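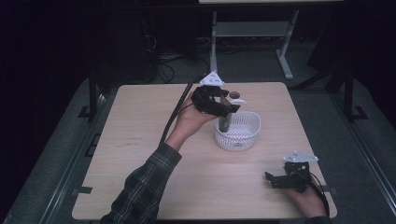 Small Baskets and the Clearing of Tables

The following notes concern the small perforated basket, an article which has come to occupy a settled place in the arrangement of this household. They are a continuation of the remarks published here in December on the contents of the hall drawer.

The practice at Fulach had long been to leave small items where they were last used. Bottles, tubes, lids and caps gathered on whichever table stood nearest the door, and were moved only when the table was required for a meal. A review of the matter was carried out in February 2024. It was decided that every table in regular use should have one basket, and that the basket should be emptied before the evening.

White plastic was chosen in preference to wicker. It may be rinsed under the tap, and the perforated sides allow crumbs and dust to fall through. Rounded corners are also to be recommended, as the square-cornered type previously obtained from Auer left marks on a painted shelf. The solid rim gives a firm hold when the basket is carried with one hand.

On the method of filling, the following has been found satisfactory. Bottles and tubes are put in first and are kept upright, so that any which leak may be noticed early. They should be lowered in from above – not dropped, as the lighter baskets tip easily when empty. Flat things such as lids go in afterwards, along the side. A lid without a container is kept for 10 days and then discarded. This rule has met with some resistance in the household, and one lid from a Plemau jar remains under discussion.

The table itself deserves a word. A pale wooden top shows scuffs readily, and a damp cloth will not remove all of them. The writer has applied a little wax on 2 occasions, with a modest result, and does not intend to repeat the exercise before the summer.

Readers who wrote to ask about size are advised to measure the shelf before buying anything. The larger basket sold at Hamside was tried and returned. It held a great deal, and for that reason was never emptied.

The cupboard beneath the stairs will be considered next, once the matter of its door has been settled.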